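From: Etgate list moderator
To: Etgate Family History list
Date: Friday, May 17, 2024
Subject: Re: Sorting out what came from the Ponden house

Hello everyone,

I meant to answer this days ago, but the garden got the better of me. First, the message that started it:

> We finally emptied my grandmother's place on the Ponden
> road. There are letters back to 1842, a hymnal signed
> Räsänen, and a great many small things with no names on
> them. Where do you all start? I'm afraid of mixing
> things up before I've even begun.

Oh, I do know that feeling! When we cleared my aunt's house I carried everything home in one go and then sat on the stairs and looked at it for most of an afternoon. So please take this as one person's muddled way of doing it, and I hope the rest of you will add your own.

1. Small things first
Lay the jewelry out somewhere soft, with room between the pieces — a bed is perfect. Rings, bangles, watches, beads, all of it, whether or not you think it's worth anything. Then call up the oldest relative who will pick up the phone, and write down what you hear word for word, even the parts that contradict each other.
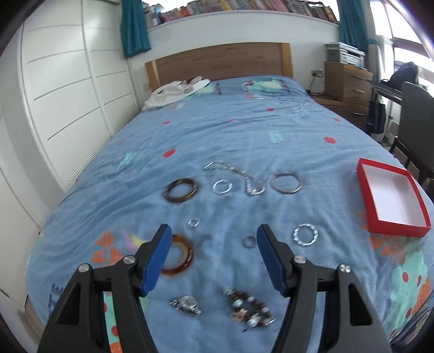
2. Letters and papers
Keep them in the order you found them, even if the order looks silly. I once "tidied" a bundle from March and have been sorry ever since, as the odd page in the middle was somebody's reply. Pencil only, please, and number the folders. My own list is up to item 1762 and I still bless the day I started it.

3. Sheds, cellars and attics
Wear gloves out there, the knitted kind with a coated palm if you have them, and a sweater you don't mind washing. Old tools deserve a line in your notes too. My cousins from Skikuler argued happily over a plain old hoe for a whole supper, and I learned more about the farm that night than from any deed.
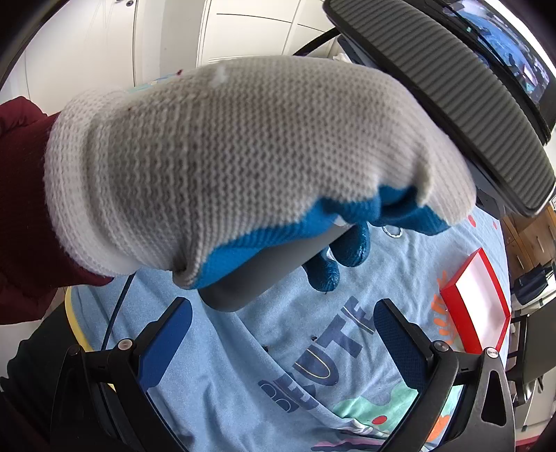

Should the Räsänen hymnal go in with the letters?
I'd keep it apart, lying flat in its own box, with a note in the letters folder saying where it is. Anything tucked between the pages should stay there until you've written down the page number.

Do write again and tell us how you get on, and if that signature has a first name with it, I would dearly love to hear it.

Warmly,
your moderator at Etgate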